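Zillau Workshop Opens Cable Sorting Room and Free Reuse Shelf

ZILLAU - Zumik, the household repair and reuse workshop, will open a cable sorting room to the public in August. Residents can bring in the wires, leads and chargers that pile up in drawers and take home any they need from a free shelf by the door.

The room grew out of a trial in the spring, when the workshop took in 492 bags and boxes of mixed cable from 65 households. Much of it was still in working order. Most of the rest could be stripped for use in the repair classes or sent on for metal recovery.

Sorting is done at a butcher-block table, with small plastic bins for wire that still has to be untangled. Thin colored wire, mostly red, blue and purple, is kept for the electronics classes.
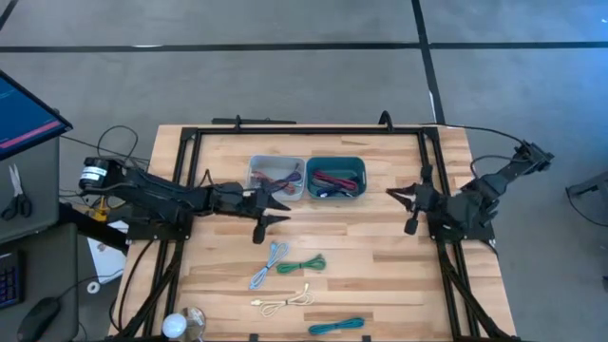 Cables that can go back into use are tested, coiled and tied with a paper tag giving the length and the type of plug at each end. Tags are written by hand. Anything with a split jacket or a bent plug is set aside and does not go on the shelf.

The shelving was supplied by Visser, a local joinery, which also sanded and oiled the tabletops. Jelix, a storage supplier, provided 70 stacking bins at cost. The workshop paid for the rest of the fit-out from class fees.

Residents do not need to sort anything before they come. Cables may be dropped off in a bag or box, tangled or not. The workshop cannot accept batteries, light bulbs or anything with a screen - these should go to the town recycling yard as before.

Two evening classes will run alongside the drop-off. The first covers basic cable repair, including how to replace a plug. The second is on home storage, and shows how to coil a long lead so that it lies flat in a drawer. There are 41 places across both classes, and materials are included in the fee.

The room will be open from 10 a.m. to 4 p.m. on working days. Drop-off is free. Class sign-up is at the Zumik front desk.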